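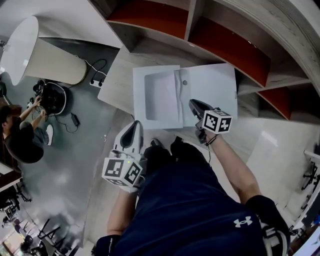
Keeping a wooden table nice when you really use it

I've had the same kitchen table for years now and it has been a desk, a potting bench, a place to wrap parcels and, every so often, somewhere to eat. People with tidy houses tell me I should cover it up. I can't bear a plastic cloth, so what follows is how I look after it instead, and you can take what suits you and leave the rest.

Everyday wiping

A cloth wrung out until it barely feels damp, a drop of washing-up liquid, and always along the grain. Then a dry tea towel straight afterwards. It's the second wipe that most of us skip (I did for ages!) and it makes far more difference than anything you can buy in a bottle. Please don't use the green scourer, even on dried porridge. Lay a wet cloth over the porridge, go and make a cup of tea, and it will come away by itself.

White rings

Somebody will put a hot mug down, it happens in the best of homes. If the ring is white, the damp is only in the finish and you have a good chance. I put a folded cotton hankie over it and press with a warm iron, no steam, for 3 seconds at a time, lifting it to look in between. Try it on the underside first if you're nervous. A dab of mayonnaise left on overnight is my mother's method and works too, though the kitchen smells of sandwiches in the morning. Black rings are another matter and usually mean sanding.

Oiling

This only applies to bare or oiled wood – if yours is varnished, oil will just sit on top and go sticky, so skip along to the next bit. I do mine 2 times a year, and July is perfect for it with the back door open. I used to buy whatever was on offer, but the Lullano table oil goes on thinly and doesn't smell of much, and I've stuck with it. Rub in a little with an old vest, leave it a quarter of an hour, then wipe off every bit you can. Spread the oily rags out flat outdoors to dry, well away from anything that burns, before you throw them out. Rags left in a heap can heat up and catch fire on their own, so do be careful with this one.

Scratches and sticky labels

A walnut rubbed over a fine scratch does help on darker wood. On pale tops I use a wax stick from Bela, warmed in the hand first, and scrape off the extra with an old library card. For the gum left by parcel tape, a smear of cooking oil for ten minutes and then your thumb. Heavy boxes want a bit of felt or a folded towel underneath, and lift them – don't drag them.

Wobbles

Tighten the leg bolts before you start folding up beer mats. Mine had worked loose on 3 of the legs and I'd been blaming the floor.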